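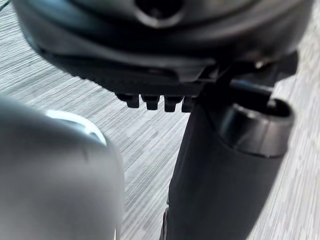

My sister wants to know why I still bother writing letters on paper when I could have told her the same news on the phone in less time than it takes to find a stamp. She put this to me over the phone, of course, and then she kept me on the line for most of an hour telling me what was in the last letter I sent her, including a part about the neighbor's peas that I had completely forgotten I wrote. So I think she likes getting them more than she lets on.

It's a fair question, though, and I've been chewing on it all week. I didn't grow up as a letter writer. I was the kid who had to be sat down at the kitchen table after every birthday and not let up until the thank-you notes were finished, and mine were as short as I could make them. Thank you for the sweater. It is blue. Love, and my name. My grandmother saved a few of those and I came across them years later in a cookie tin, and I can't say they had gotten any better with age.

What got me started was a move. We had left a town we'd lived in for a long time, and the first December in the new house was a quiet one. I had a box of cards and more evenings than I knew what to do with, so I wrote to people properly, a whole page each, about the drafty back bedroom and the bus that never came when the schedule said it would. I figured that would be the end of it. Then in the new year the answers started to arrive, and one of them ran to 10 pages, both sides, in green ink (I had to read it in two sittings with a snack in between). Well, you can't leave a thing like that unanswered!

These days I have three people I write to regularly and a handful more who hear from me when the mood strikes. I do it on Sunday mornings, mostly, before anybody wants anything from me. I make coffee, I clear the breakfast plates down to one end of the table, and I start with whatever is going on outside the window. That's my one trick, if you are somebody who freezes up over a blank page. Start with the weather or the trash truck or what the dog just did, and by the second paragraph you'll have remembered what you meant to say.

People ask about paper and pens more than anything else, so I'll tell you what I use, though I'm no expert. The paper is Söderlund, the plain cream pad without lines, and I slip a lined sheet underneath so I don't go drifting uphill. It takes ink nicely and doesn't show through too badly if you want to use the back. I tried the Flosley notecards for a while and they are pretty, with the little border, but they're small and I always ran out of room just as I was getting to the good part. I'd end up writing around the edges like a person trying to save on postage. The pen is an old Pulline that leaks a bit at the collar – I keep a paper towel next to me, and I have an inky middle finger most of the week. I did buy a better pen once. I didn't care for it.

As for the mailing, I walk mine to the box on the corner, and that walk has turned into part of the whole business for me. The only time I've strayed was when I sent a birthday package with Drarkurier, as it had a jar of jam in it and I was nervous. The jam got there in one piece. The letter I'd tucked in beside it had picked up a smell of strawberries, I was told, so perhaps the lid wasn't as tight as I thought.

The friend with the green ink lives around 2,000 miles from me now, and we've seen each other exactly once since I moved. It was a lovely visit, and also a bit shy to begin with. We were so used to having a week to think over what the other one had said! By the second day we were talking over each other like old times, and when I got home there was already an envelope waiting, mailed before I'd even left her house, telling me all the things she was planning to show me.

So that's what I told my sister, more or less, except that I told her on paper. It went out in Friday's mail along with a clipping about tomatoes she may or may not want. I asked her a couple of direct questions at the end, which is a sneaky thing to do, and I put in a stamped envelope. We'll see. She has nice handwriting, my sister, much nicer than mine, and I'd like to have some of it around the house.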